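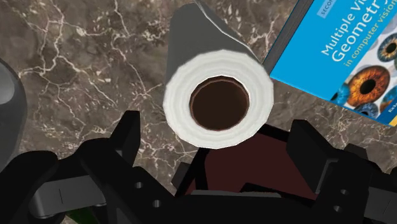

Aroha Tautahi has written the crossword for the Ostell parish newsletter since 1972, and she would like it known that she has been thanked twice. The first one was drafted on a till roll from her aunt's shop. She still likes paper that comes on a roll, a white one like the one standing on the marble, and distrusts squared pads. "A pad tells you when to stop," she says. "I don't care for that."

She has 749 puzzles behind her and keeps the complaints in a biscuit tin. Most concern puzzle 288, in which "Kukumlow" was clued as a river. "It's a village. I had nine letters of nonsense to get out of and I panicked. It hasn't even got nine letters."

Does she test them on anyone? "My brother. He gets 2 answers and goes to bed."
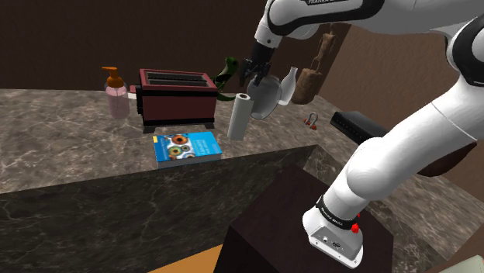 Toaster, soap and a good deal else on the worktop.

She works after breakfast, in ink. October's grid is already giving trouble at 14 down. "I've got a perfectly good word there," she says, "and the vicar won't have it."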